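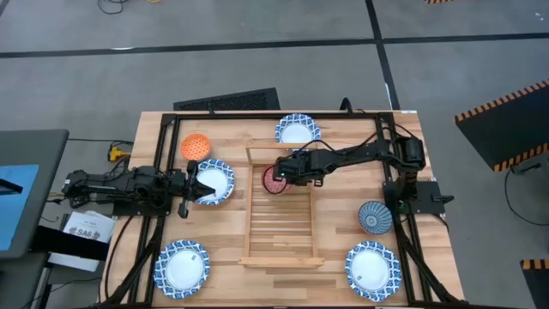 Blue-and-white patterned plate on a wooden table.

Mastari Crockery Loan: progress report for the Husar Fund
Prepared by Shih-chieh Kuo, project coordinator

The loan service lets households and small groups in Bisau borrow plates, bowls and table linen for shared meals, so that they don't have to buy disposables. This report covers the period from the opening of the store to the end of July. 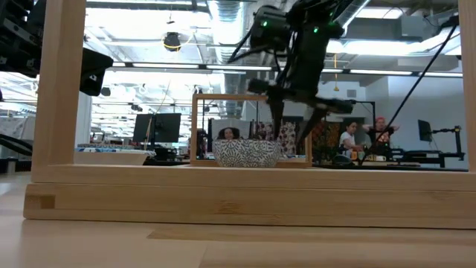
Reading time: 2 minutes

Loans and stock
We lent out 521 place settings against a target of 500. Most loans were for family parties and funeral teas, with a smaller number for school events. Bowls go out more often than we planned for. Plates are still the larger part of the stock, and we would buy fewer of them if we were starting again.

Breakages came to 22 items, nearly all of them bowls. Borrowers have been good about telling us, and we have charged for breakages only where a whole box was dropped. Donated pieces seldom match, which we expected to be a problem. Most borrowers don't mind,
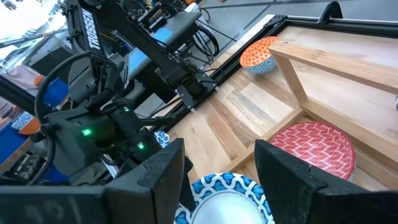 but they do ask for pieces of the same depth, as soup portions are hard to judge otherwise. We now sort bowls by how much they hold and leave the pattern to chance. The shelf labels have been changed to suit, and packing a box is quicker for it.

Washing is the weak point. The hired machine from Gomanex broke down in May and was out of use for most of the month. We washed by hand and turned down 2 large bookings – both have since been rebooked for the autumn.

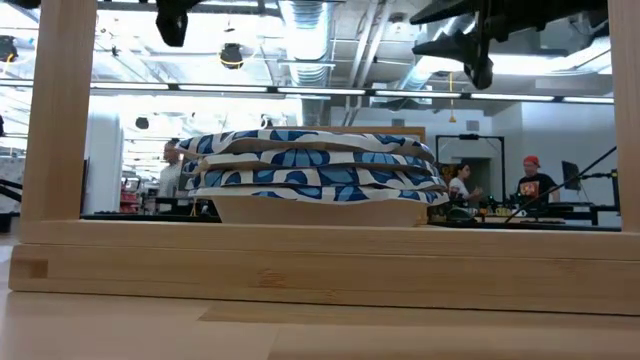
Linen
Cloths were added to the service in April. They come back stained more often than we allowed for, and the laundry line is overspent. We have covered this from the underspend on shelving and ask the Fund to approve the change.

Next period
We will fit a second sink, take bookings by telephone on weekday mornings and stop accepting donated plates until the shelves are clear. A revised budget is attached.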